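Part 3: Clearing the table after morning tea

I wrote this bit for whoever's on the Plesdale roster after me, and it goes with the Pimomano table set-up in Part 2. It's a quick job once you've got the hang of it (mine took 12 minutes the first go, and I'm a slowcoach!).

1. Grab the big stuff first. Foil trays go in the middle of the table where you can get both hands to them, well clear of the edge.
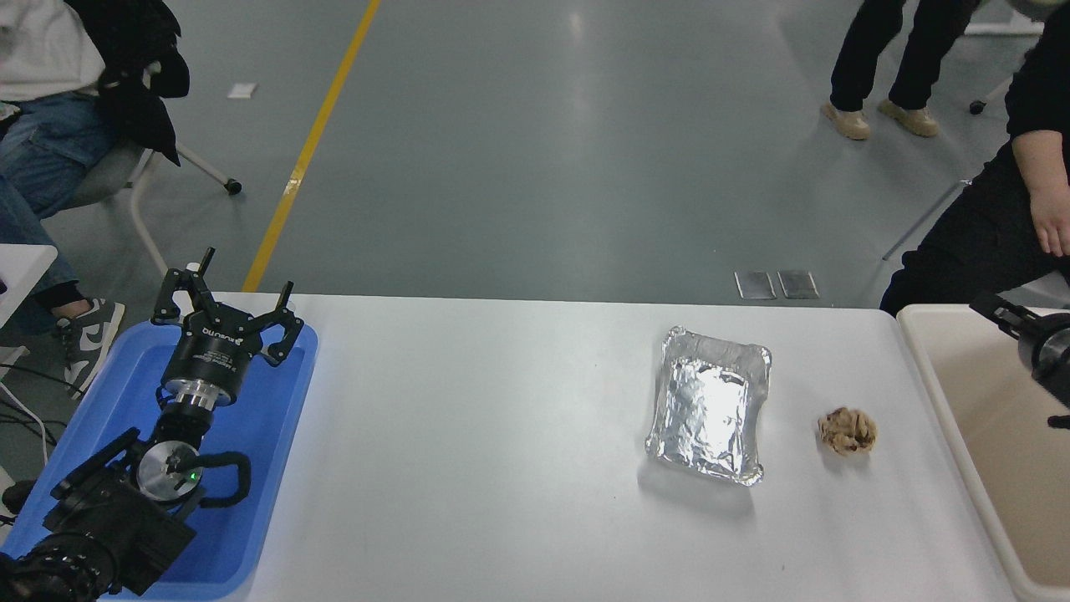

2. Check each tray for leftovers before you squash it. I scrape the crumbs into the compost caddy, give the foil a quick rinse and leave it to dry. Clean foil goes in the recycling, greasy foil goes in the rubbish, and I don't lose sleep over the ones in between.

Note: crumpled foil edges are sharper than they look. Mali Maddocks got a nasty little nick in September, so go easy when you're folding the rims in.

3. Pick up the small odds and ends by hand. Scrunched paper and bits of food can look awfully alike on a white tabletop, so have a proper look before you choose a bin.

4. Leave cups till last and carry them upright, up to 2 at a time. Tip any drink down the sink, never into the bin (the liners leak, trust me).

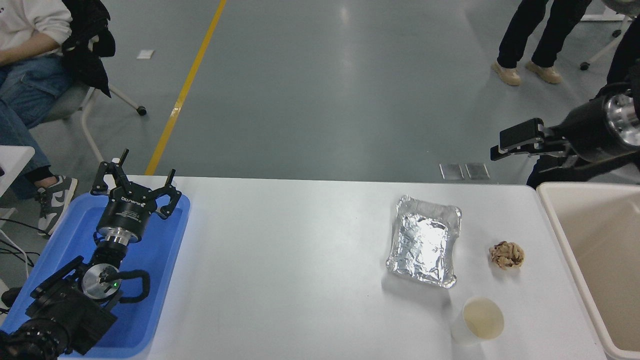
5. Wipe down with a damp cloth, working from the far side back towards you.

Caution: no bleach sprays on the tabletop, please! Warm water and a drop of dish soap will do it.

6. Hang the cloth over the tap and tick the sheet by the door.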